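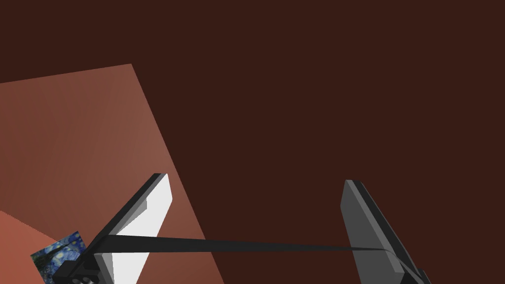 A reader on the Trolia thread wrote last week that her made-up planet has two moons, nine languages and a complete tax system, and that everyone who reads chapter one tells her it feels empty. Could I do a quick page on fixing that. Ok. Quick page.

How to write a guidebook entry for your invented world

You need your notes, a timer, and a place. One place. Not the whole planet. I'll use Brastonness, a harbour town on mine, becuase it's the one I have done most often.

1. Pick who the guide is for. Traders, pilgrims, people on the run. Mine is for cheap travellers changing ships. Write that at the top of the page and keep looking at it.

2. Set a limit. 200 words for a first go. 600 once you've got the hang of it. Never 1000, by then you're writing history again.

3. Start with arriving. What does it cost to get in, who takes the money, what's the smell. In Brastonness you pay at the net sheds and the receipt is a knot in a bit of string. Lose the string, pay again.

4. Food next. One dish, one price, one warning.

5. Now the odd thing. The big idea you've been dying to explain (tides that skip a day, in my case). Two sentences max. Locals are bored by it. Let the guide be a bit bored too.

6. Add something wrong. A guide gets things wrong. Mine says the Ulov ferry runs all winter. It doesn't. That mistake turned into a whole short story.

7. Read it aloud. Cut any sentence with more than one invented name in it. "Ulov" on its own is fine. "The Samarakoon of Upper Ulov" in the same breath as the town, no.

Names, while I'm here. Say them out loud before you commit. If you stumble, readers will skip over it and then mix up your characters. Apostrophes, go easy.

Stuck at step 3? Write a complaint insted. Somebody got overcharged, somebody's room faced the fish market. Complaints drag in prices, weather and manners without much effort from you.

Do 5 of these for different places, then go back to your chapter one. Steal lines. Most of mine ended up in dialogue, a few in shop signs. The rest stays in the folder.

Will add a bit on maps later.

Filed under: Worldbuilding, Writing how-tos, Colour and setting

Last updated 10/17/22

Contact | © Trolia | Back to top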